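What Is a By-election?

Most elections are enormous. Signs pop up on lawns all over the place, every riding votes on the same day, and the grown-ups stay up late watching the numbers come in. But every so often there is an election in just one riding, while everybody else goes on with an ordinary day. It's called a by-election, and it is one of the neatest bits of how government works!

First, what's a riding?

A province or a country is far too big for one person to speak for everyone in it. So the map is cut into pieces called ridings (the official name is electoral districts). The voters in each riding pick one person to go to the legislature or to Parliament and speak up for them. People say that person "holds the seat," and yes, there is a real chair in a real room that goes with the job.

How does a seat become empty?

Lots of ways. A member might retire early, or get sick, or take a different job. Some leave because they want to run for mayor back home. Sadly, sometimes a member dies. When any of these things happens, the seat is called vacant, a word that simply means no one is in it.

Imagine a riding called Flernside, with farms at one end and the town of Drurkgate at the other. Its member, Jeanine Timmermans, has decided to step down and teach at a college. She writes a letter to the Speaker, the person who keeps order in the legislature, and hands in her resignation. Now the people of Flernside have no one sitting in their chair. If the Drurkgate bridge needs fixing, who is going to stand up and say so?

They need a new member, and the next big election might be years away. Time for a by-election!

What happens next?

An election date is announced. There are rules about how long a seat can stay vacant before that has to happen, and they're different from place to place.

Then people who want the job put their names forward. They are the candidates. Many belong to a political party, and some run on their own as independents. In our pretend riding there are three: Dorin Munteanu, Floarea Moldovan and Zyanya Sandoval. Each of them has to collect signatures from voters who live in Flernside, to show that people there are willing to see their name on the ballot.

After that comes the campaign. Candidates knock on doors (so many doors!), visit the seniors' centre, answer questions at debates and eat a great deal of pancake breakfast. They are all trying to explain what they would do with the job.

Voting day

Voters in the riding go to a polling place, often a school gym or a community hall. Each gets a paper ballot, steps behind a screen and marks a choice in secret. You never have to tell anyone who you voted for, not even your best friend or your boss.

When the polls close, the ballots are counted while people from the different campaigns watch. Whoever has the most votes wins. Say Floarea gets 559 more votes than Zyanya. She's in! But a by-election can be won by just 2 votes, and when it's super close, the ballots may be counted all over again to be sure. That's called a recount.

Words to know

Ballot: the paper you mark when you vote.
Candidate: a person trying to get elected.
Constituent: anyone who lives in a member's riding. Kids count too!
Turnout: how many of the people allowed to vote did vote.

Why do people far away care?
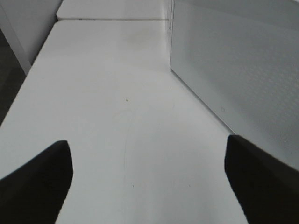
By-elections get noticed because there's only one of them, or just a few, when the rest of the map is quiet. In a general election, one riding can get lost in the crowd. Now look at the wide white tabletop and the tiny brownish dot near the middle of it. Your eye goes hunting for that dot, doesn't it? A by-election is a bit like that. Reporters come to town, party leaders drop in to shake hands, and people in other ridings start guessing what the result says about the government. Sometimes it says a lot, and sometimes it only tells you that Flernside really wanted its bridge fixed. If there is ever a by-election where you live, ask a grown-up if you can tag along to the polling place and see how it's done!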